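**Arm cell at Suvville: where the money goes this year**

The order for the second arm cell is on hold until the simulation work is finished. Several people on the Rees line have asked why, so this item sets out what has been decided, what it costs in time, and what is still open.

The first cell was bought from a catalog. We picked an arm by reach and payload, added a gripper, and found out after delivery that the mounting post stood in the way of two of the moves we needed. The fix was a new base plate and a longer cable run. Neither was in the budget, and both came out of the spare parts line, which is why that line ran dry in April.

For the second cell we are doing the layout on a computer first. Clostura has supplied models of the arm and the gripper, and Okero has quoted for the stand and the guarding. The simulation license is paid for through the end of the year and comes out of the planning budget, so it does not touch the equipment money. It covers 3 seats. If you need one, ask before the next planning meeting, as two are already in daily use.

The plan has been to build the cell in simulation, run the pick and place moves many times with small changes in position, and keep a record of every contact between the arm and anything it should not touch. The current batch is 2,048 runs. A batch is left going overnight and the results are sorted the next morning. Before we place the order we want 1,000 runs in a row with no contact on the final layout. We are not there yet.

Most of the contacts so far have been close to the gripper, in places that are hard to judge from a floor plan. A drawing from above shows plenty of room around a post. From low down, looking up past the gripper, the same spot can look a lot tighter. For that reason we now save a low view along with the plan view for each layout we are comparing.
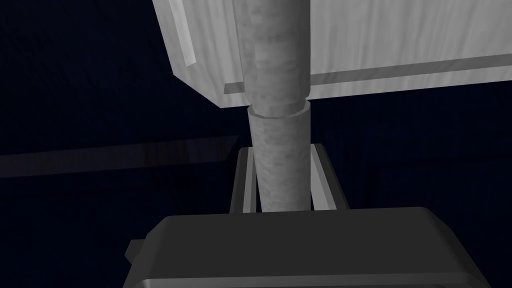

Clearance also affects which stand we buy. Okero offers a fixed height stand and an adjustable one. The adjustable stand costs more and has a longer lead time – up to 10 weeks, against stock delivery for the fixed one. If the fixed height passes the runs, we will buy it and put the difference toward a spare set of gripper fingers. If it doesn't, the adjustable stand goes on the order and the fingers wait until next year.

Some costs are easy to leave out, and were left out last time. The budget sheet now has separate lines for floor anchors, air supply, the electrician, operator training and the safety review. Please check the sheet for your own area and add anything missing. Freight is to be entered as its own line too, and not folded into the unit price. Quotes should be attached to the sheet as files, with the expiration date in the file name.

The old cell stays where it is. There was talk of trading it in, but the offer was low and it still handles the small cartons without trouble. It will need new hoses, which are already in the maintenance budget.

Comments on the layout or the sheet should be in by 30 May 2023. Quotes that have expired by then will have to be requested again, and the stand quote is one of the first to run out.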